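Relatório final – oficina de escrita de ficção curta

Quando comecei este projeto achava que escrever um conto por semana ia ser canja. Já tinha cadernos cheios de coisas começadas (nenhuma acabada, claro!), e pensei que era só pegar numa delas e dar-lhe um fim. Pois, não foi bem assim.

A ideia era escrever uma série de contos passados na mesma terra, Vanhove, uma vila inventada por mim com um rio, o Jiser, e uma estação onde já quase não param comboios. Publiquei-os no blogue da turma, o Favon, e depois mudei coisas conforme os comentários que ia recebendo. O último conto, "Wokovgate", foi o que me deu mais trabalho e também o que mais gostei de escrever.

1. Como trabalhei

Escrevia o primeiro rascunho à mão, sempre à mesa e sempre de manhã, antes das aulas. À mão não consigo apagar tão depressa e isso ajuda-me a avançar. Depois passava tudo para o computador e aí sim, cortava sem dó – o "Wokovgate" chegou a ter 127 parágrafos e ficou com 64, e acho que ainda lhe tirava mais uns quantos.

Outra coisa que fiz foi ler os diálogos em voz alta. Sentia-me um bocado ridícula ao princípio, mas apanhei imensas frases que ninguém diria na vida real (a avó do segundo conto falava como um manual de instruções!).
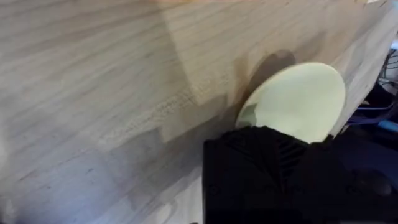 2. Os comentários dos leitores

Recebi 80 comentários no total, o que para mim é uma enormidade. Muitos eram só "gostei" ou "quando sai o próximo?", que sabem muito bem mas não dão grande coisa para trabalhar. Os mais úteis vieram de leitores que se perderam no enredo e explicaram onde. Por causa deles reescrevi o início do conto do Jiser, que tinha 2 narradores e ficou só com um.

Também fiz um pequeno passatempo: quem adivinhasse quem tinha deixado a mala na estação escolhia o nome de uma personagem do conto seguinte. Correu bem, embora me tenha obrigado a adiar a publicação, porque o nome vencedor não combinava nada com o que eu já tinha escrito.

3. O que mudava

Começava mais cedo, isso de certeza. Em abril estava a escrever, a rever e a responder a comentários tudo ao mesmo tempo, e nota-se no quarto conto, que acaba à pressa. Também fazia um mapa da vila logo de início. Mudei a padaria de rua sem querer e houve quem reparasse!

Fica por acabar um conto sobre o chefe da estação, que não entrou no relatório por ainda só ter meio rascunho. Quero publicá-lo no Favon durante as férias.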